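Riller project, teleoperation subgroup
Minutes, Monday, 14.00
In the chair: Mahsa Fallahi
Apologies: Kazemi

1. Minutes of the last meeting
Agreed with one correction: the Hoker task list has 34 entries.

2. Bowl task
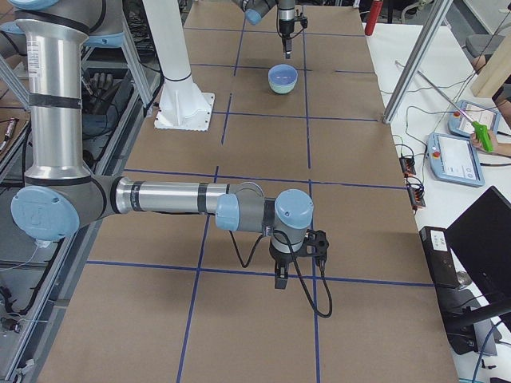
The start position is to be set by grid cell in the episode log. Free-text notes were found too vague to sort on. The blue tape lines on the paper will serve as the reference for both arms, and cells are to be lettered from the far end. Action: MF.

Target remains 300 demonstrations, of which about 14 may be discarded at review.
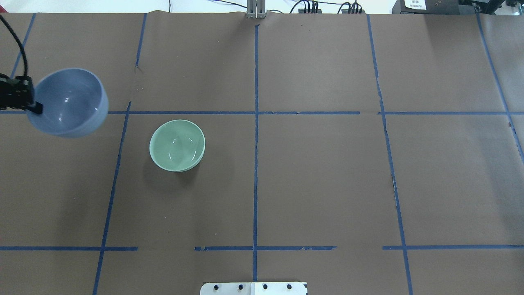
Operators asked where a grasp should be labelled. After discussion it was agreed that a rim grasp counts as valid. A bowl held by its left rim and tilted, with the second bowl still upright on the table, is to be logged as "lifted" and not as "fault". Morneo to amend the label sheet.

3. Operator sessions
Sessions to be kept to 4 per operator per week. 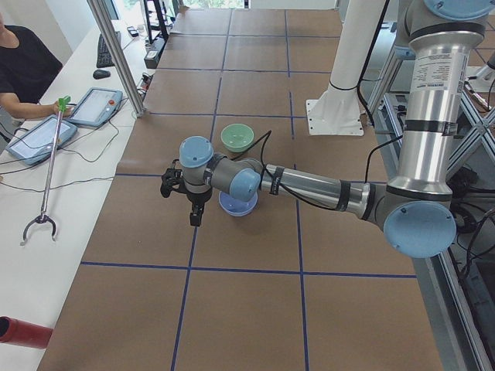

New operators will shadow one full session before taking control. The request for a second training slot was deferred.

4. Any other business
None. Next meeting in November, date to be circulated.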